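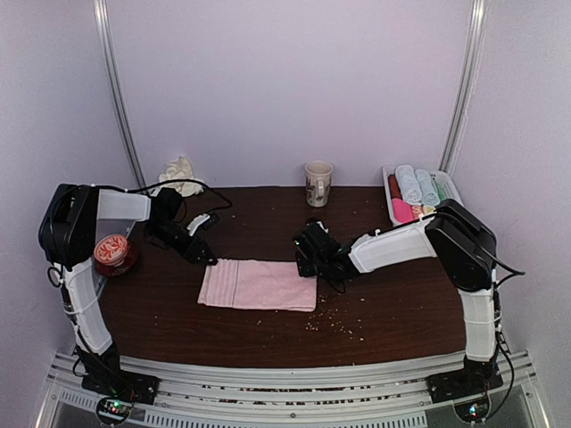
Nadora家居织物护理中心开放日参访报告

一、参访概况

应Nadora家居织物护理中心邀请,我处家政服务培训科于十一月的一个星期三赴该中心参加年度开放日活动。参访自上午九时三十分开始,至下午四时结束,内容包括织物检验室、洗涤车间、餐台整理演示区及成品库房的实地察看,以及下午在Nwachukwu楼二层举行的座谈。我处共派出两个小组,分别侧重织物护理与桌面清洁,本报告由两组记录合并整理而成。

该中心主要承接旅馆、食堂和养老机构的毛巾、餐巾、桌布等小件织物的洗涤与整理,兼办短期技能培训。我处现行的《居家保洁初级课程》中,桌面清洁与织物折叠分列为两个单元,学员普遍反映两者衔接不足,结业后上门服务时仍有毛巾叠放整齐而台面残屑未清,或台面擦净后随手将抹布团置一旁的情况。本次参访即以此为重点。

二、织物检验室

检验室设在底层东侧。来件按用途分入不同的筐内,擦手巾、擦桌巾与餐巾自进门起即不混放。检验员逐件展开,对光察看有无破洞、抽丝和油渍,再以手背轻触判断绒面是否发硬。对硬化的毛巾,该中心不立即报废,先以温水浸泡、减少洗涤剂用量后复洗一次,仍无改善者改作粗擦用途,并在边角缝一道深色线以作标记。

讲解人员出示了该中心的编号办法。现行编号为103类,涵盖尺寸、织法、颜色与用途。参访人员提出类别是否过细,对方答复称,一线员工日常经手的不过其中一小部分,其余多为客户定制品,编号表张贴于分拣台上方,新进人员一般在第二周即可脱离表格操作。我处认为,该办法不宜照搬至居家场景,但其中“按用途定色”的做法可予参考,例如浅粉色专用于餐台,深色专用于灶台,白色留作餐具擦拭。

检验室另设一处留样柜,存放历次洗涤试验的布样。部分布样年份较久,标签字迹已淡,讲解人员表示正在重新誊写。

三、洗涤车间

车间日处理量约800件,忙季另行加班。洗涤、脱水、烘干各区以地面标线分隔,净污两线不交叉。参访人员沿参观通道行进,未进入操作区。

值得记录的有以下几点。其一,餐台用巾与地面用巾不仅分机洗涤,洗涤剂亦分开存放,取用须登记。其二,带有食物残屑的织物在投洗前一律先行抖落,抖屑处设有浅槽,每班清理。其三,烘干后的毛巾须摊晾片刻再行折叠,趁热叠压易留下难以消除的折痕。第三点在我处教材中尚无记载。

车间目前试用一种名为Gramitix的低泡洗涤剂。讲解人员介绍了投放方法,未提供对比数据,我处对其效果不作评价,仅将名称列入后续了解事项。

四、餐台整理演示区

演示区设于Umer厅,为当日停留时间最长的一站。演示内容为日常餐后整理,所涉物件均属普通家庭常备:毛巾、白色软布、马克杯以及桌面小件。桌面为深褐色木纹,墙面浅淡,浅色碎屑落在其上十分醒目,叠好的浅粉色毛巾平放在台面中前部,碎屑散在毛巾右侧和靠近台边的一侧。讲解人员就此向参访人员提问:此时应当先取毛巾,还是先清碎屑。

两组意见不一。织物护理组多主张先将毛巾移开,以免沾染;桌面清洁组则主张以叠好的毛巾直接拢屑,一面用过再翻至另一面。讲解人员未作裁断,转而说明该中心培训课上的通行做法:

先看碎屑干湿。干屑以叠成方块的毛巾由远及近拢向台边,另一只手持托盘承接。湿屑先以纸巾吸附,再行擦拭。

毛巾叠作四折使用,每擦一遍换一个干净面,各面用尽即更换,不在台面上抖开。

擦拭方向顺木纹。逆纹擦拭时,细屑易嵌入纹理浅沟,台面看似洁净,侧光下仍有残留。

杯具先移后擦,擦毕归位,把手统一朝向使用者便于取用的一侧。

带图案的小件器物单独以干布轻拭,不与杯具一并端移。

上述做法与我处教材大体一致,差别主要在“换面”一节。我处教材仅写明“及时更换洁净面”,未规定折法,学员执行时随意性较大。四折之法使每一面的用过与否均可辨认,便于教员检查。演示后,讲解人员请参访人员轮流上台试做,每人时限2分钟。我处人员试做时,多数在规定时间内完成拢屑,少数人在折叠毛巾时将残屑裹入夹层,须重新展开处理。此类差错在日常教学中亦属常见,教员往往在课程末段才予纠正,宜提前至首次练习。

其后的环节涉及软布的收放。白色软布质地柔软,用后容易堆成一团,既占台面,又妨碍晾干。讲解人员要求学员养成“提角”的习惯,即以手指捏住布的一角提起,待其余部分自然垂落后再对折,不在台面上反复拉扯。此法在操作上并不复杂,难处在于找角。布团皱褶较多时,近处可见的尖端未必是真正的布角,可能只是一处折起的布边。捏错位置,提起后布面歪斜,还须放下重来。
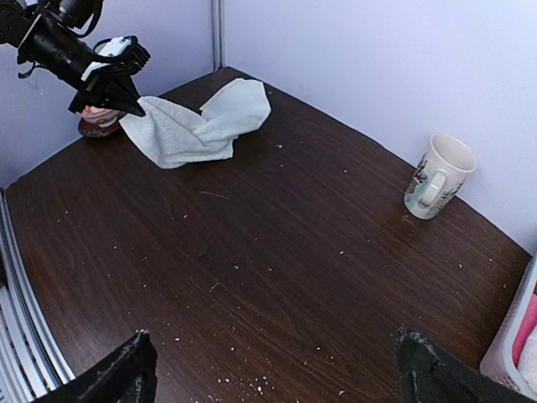

Bronisława Mazurek认为,找角一事不必要求学员一次做对,布团放在台面上,先捏住离自己最近的一处边缘略微提起,看清折向,再换手去找角,比盯着布团猜测要快。她在随后的交流中补充说,课堂上常有学员急于求成,提布时动作过大,布尾扫到旁边的杯子,因此她授课时总把杯子留在台上,让学员习惯在有杯碟的桌面上收布。清空台面再练,练得再熟,回到家里还是会碰倒东西。

我处人员就此询问,初学者是否宜先在空台上练习,待手法稳定后再放置器物。对方回答,两种次序该中心都曾采用,现改为从第一课起即放置一只杯子,位置靠后,第二课起再在布旁增加小件器物。至于瓷杯磕碰造成的损耗,该中心认为尚可接受,并建议初期选用厚壁、把手较大的杯型。

关于白布的折叠,该中心不强求四边完全对齐。讲解人员指出,软布经多次洗涤后多有缩变,边长不一,强行对边反而使布面起拱。较为可行的做法是以一边为准对折,多出部分向内收进,抚平后置于台面固定位置。我处《居家保洁初级课程》的评分表中列有“四边对齐”一项,占织物折叠单元的20分,两组人员讨论后均认为该项可适当调整,改以“平整、朝向一致、无残屑夹入”为评分依据。

五、成品库房

库房以开放式货架为主,毛巾折口朝内、圆边朝外,层与层之间留有取手空隙。白色织物与有色织物分架存放。库房管理人员说明,先进先出的执行主要依靠货架两侧存取,一侧入、一侧出,不依赖登记。库房内湿度由专人每日早晚各记录一次,记录簿挂于门侧,参访人员翻阅时,当日上午一栏已填写。

居家环境不具备双侧货架条件,但以“新洗者置于底层”代替,同样可以避免几条毛巾反复使用而其余长期闲置。此项建议由织物护理组提出,拟写入课程附注。

六、座谈情况

座谈于下午二时在Nwachukwu楼进行。讨论较多的问题如下。

关于毛巾颜色。有参访单位提出,浅色毛巾易显污渍,家庭用户往往偏好深色。该中心答复,易显污渍正是餐台用巾选用浅色的理由,何时应当换面、换巾,一望可知。我处赞同此意见,但上门服务所用毛巾多由雇主提供,颜色难以统一,教学时仍须教会学员在深色毛巾上辨别洁污。

关于木纹台面的养护。与会者意见分歧较大。有人主张湿擦后必须干擦,有人认为拧干至不滴水即可。该中心表示因台面漆饰种类不同,不作统一规定,建议学员先在不显眼处试擦。对台面上的反光纹路,讲解人员提醒,光线掠过漆面时形成的亮痕容易被误认为水渍,学员如反复擦拭,徒费时间,应变换站位察看后再作判断。

关于碎屑的收集。桌面清洁组询问是否可使用小型桌刷。对方认为可以,但刷毛间易藏细屑,须每次使用后清理,对初学者而言多一道工序。该中心课程中未列桌刷,亦不禁止学员自带。

关于课时安排。该中心将桌面清洁与织物折叠合为一个单元,以一次完整的餐后整理为练习内容,自移开杯具起,至织物归位止。合并后,学员对次序的掌握较好,但教员的讲评时间明显增加。我处班级人数较多,若全面合并,须增配助教,目前条件尚不成熟,可先在一个班级试行。

七、后续事项

(一)织物护理组于月底前完成“四折换面法”的文字说明,配手绘折线,送课程编写人员审阅。

(二)桌面清洁组在实训室台面练习中增加杯具及小件器物,器物位置由教员课前摆放,同一班次各台保持一致。

(三)“四边对齐”评分项的调整意见,随下一次教材修订一并提交。修订前仍按现行标准评分,教员不得自行变更。

(四)合并单元的试行班级由教务部门确定,试行期间保留原有分列单元的考核方式。

(五)向Nadora家居织物护理中心索取公开版培训提纲一份,并书面致谢。Bronisława Mazurek已口头同意就软布收放一节提供书面意见,联络事宜由织物护理组办理。

(六)参访所得样布暂存实训室二号柜,借用须登记,用后洗净晾干归还。

交通方面,该中心正门前道路施工,班车停靠点临时移至北侧,步行入口处设有指示牌。下次前往的人员宜提前出发,并携带单位证件办理登记。

家政服务培训科
十一月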